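How to dry socks indoors without a dryer

Most advice on this comes from people selling something. Bednárik says its heated rack pays for itself in a year. I ran the sums on my own bills and didn't get anywhere near that, so what follows costs next to nothing.

Spin twice. The second spin does more than any gadget I've tried. If your machine has a short spin setting, use it, then shake each sock hard before hanging.

Hang by the cuff, one sock per clip. Doubling up saves space and leaves you with a damp patch where they touch. Clip hangers are fine - I wouldn't pay extra for the "quick-dry" kind from Pinis, whatever that is supposed to mean.

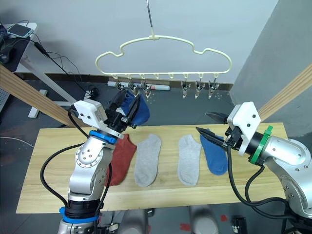 One reader wrote in that clipping by the toe works better, as the thick part dries first and the cuff doesn't stretch. Maybe. I tried it for most of July and the toes came out with little dents. The cuffs looked the same to me either way.

Keep air moving. A small fan on low, aimed past the socks, is enough. Leave a door open a crack. Radiators are overrated, and they make elastic go brittle sooner.

Check after 13 hours. Thin cotton should be done by then. Wool hiking socks can take 20, and the heel is the last bit to dry, so feel there before you put them in the drawer.

Updated 2025-07-12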